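Saturday bread and the price of flour

My neighbour Tanveer Virk sold me his old bread machine in June, and since then I have not bought one loaf. In my first country we never baked at home, the bakery was just downstairs. So I am learning everything from zero, also the words. "Proofing" I had to look up.

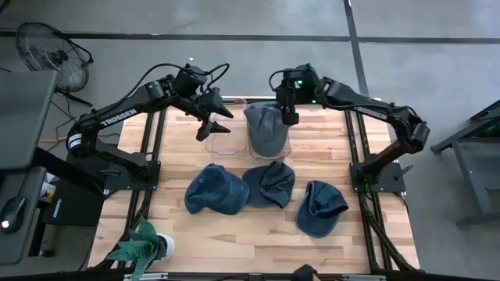

My dough is still too sticky. I use 300 grams of white flour and nearly the same of rye, and maybe that is the mistake. For shaping I would love a wooden top of light planks like this one, wide enough for two loaves. My kitchen counter is small and the flour goes on the floor.

Caoimhe says I should wait longer before the oven. I will try it on Saturday with the caraway seeds.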